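Visit to the Tramus brake parts works, February

The group met at the gate at 8.15 and signed in with Bezawit Shiferaw, who runs incoming inspection. Tramus buys in pads for light vans and checks them before they go out under the Fivik label. Lot size is 300 pads, and 15 from each lot are pulled for full measurement.

Thickness is taken first, then the outline against a gauge, then the friction face under a low lamp for cracks and loose edges.

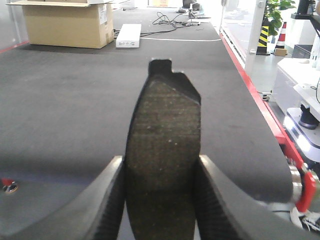

Are pads from a failed lot reworked?
The whole lot goes back to the supplier with the measurement sheet, and a replacement lot is booked in as new.

Toon Goossens then covered pairing. Pads for one axle must come from the same mix, and the mix code is checked before boxing.

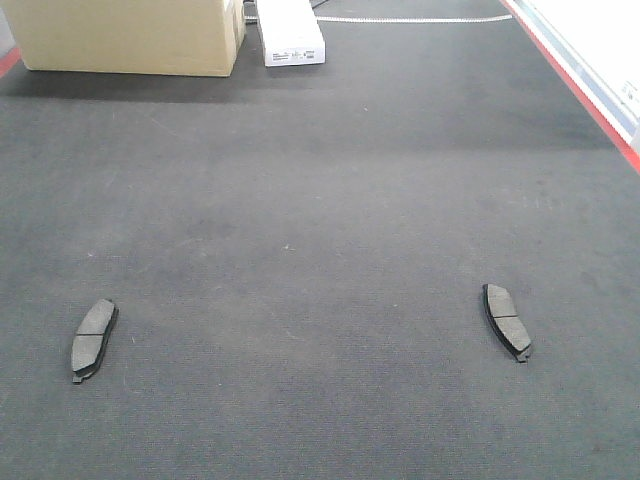

Noise complaints took up most of the discussion. Lieven Bosman put the majority down to fitting — dry pins, old clips — and the remainder to pad geometry. The groove across each friction face matters in this respect, as it splits the surface into two segments and changes how the pad flexes under load. Fivik pads are run for 800 stops on the test rig before a new shape is approved.

The last stop was the floor of the dispatch hall, recoated in grey. Walkways are marked with yellow tape, and cones are put out where a route is closed.
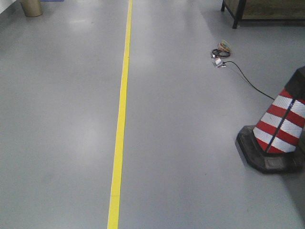 The coating was laid over two nights and covers 2000 square metres. Aslak Halvorsen asked about wear at the turning points; no figures yet. We left at 11.40.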